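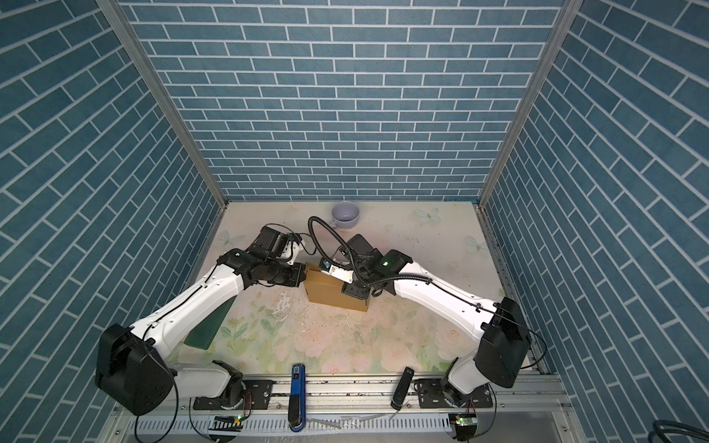

Fairweather fold

The Fairweather fold is a way of folding one long strip of cardstock into a chain of pockets, used mostly in handmade cards, tag books and small travel journals. It also goes by "pocket zigzag," and I've heard "the envelope accordion" from people who learned it before it had a name. I wrote this entry because the old one on our wiki was four lines long and two of them were wrong (sorry, whoever you were!).

Origin of the name

The name has nothing to do with weather. It comes from the Fairweather paper pad, a heavy double-sided pad that a lot of us bought in the same year, and whose long sheets were just the right size to fold this way without piecing. The first written instructions I know of were in a handout by Silvana Fagundes for a weekend class in Watcombe. She called it "the fold for the Fairweather paper," everybody shortened it, and that was that. She has told me she learned the basic shape from a map folder and only added the pockets, so I wouldn't call her the inventor and neither would she.

The handout was photocopied so many times that there are versions with the diagrams upside down. If yours tells you to start with the pattern facing you, it's one of those. Start with the pattern facing the table.

Construction

You need a strip at least three times as long as it is wide. First you fold up the bottom third along the whole length, and that flap becomes the pockets. Then you turn the strip over and pleat it back and forth in equal panels, scoring every fold before you make it. I like a bone folder and a metal ruler, but I've done it on a kitchen counter with a butter knife and nothing terrible happened.

The pockets are closed at the pleats with a thin line of glue or a strip of narrow double-sided tape. Keep the glue right at the fold! If it creeps inward you lose pocket width, and then your tags stick halfway, and you'll be up past bedtime trimming every single one of them.

Covers are glued on last. Most people cut them a hair bigger than the panels all around.

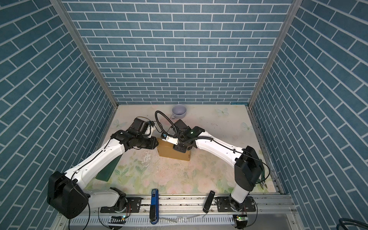
Paper weight

This is where people argue. The original handout called for 80 lb cardstock, and I think that's still the nicest for a five-panel book. Anything heavier cracks along the pocket edge, where you're folding through two layers, and a cracked white core on dark paper is so annoying to look at. Text-weight paper folds beautifully but goes floppy as soon as you put a photo in.

Tristach makes a cotton-blend sheet that doesn't crack at all, and I use it for anything I'm giving away. It's pricey and it fuzzes if you erase on it. Benivia's printed sheets are the other favorite, mostly for the florals, though the pattern only runs one way, so half your pockets will show it upside down unless you cut the flap as a separate piece.

Variations

The double Fairweather has pockets on both the top and the bottom edge. It holds twice as much and closes badly, so it nearly always needs a ribbon or a belly band.

The side-loader turns the pockets ninety degrees so they open at the outer edge. It's good for long skinny things like ticket stubs and pressed stems.

There's also a no-glue version, held together with 11 small slits and tabs. I have made it exactly once. It looks wonderful and I don't want to do it again.

The longest one I've come across was a 40-panel book shown at the Watcombe paper fair in May, made from joined strips with the seams hidden inside the pleats. I didn't get to see how she kept it from sagging in the middle, and I'd love for someone to add that if they know.

Confusion with other folds

The fold gets mixed up with the plain accordion, which has no pockets, and with the flag book, where separate pieces are glued to a pleated spine. If you can slide a tag into it and the pocket is part of the same sheet as the page, it's a Fairweather.

See also: belly band; map fold; scoring; tag book

Last updated January 27, 2025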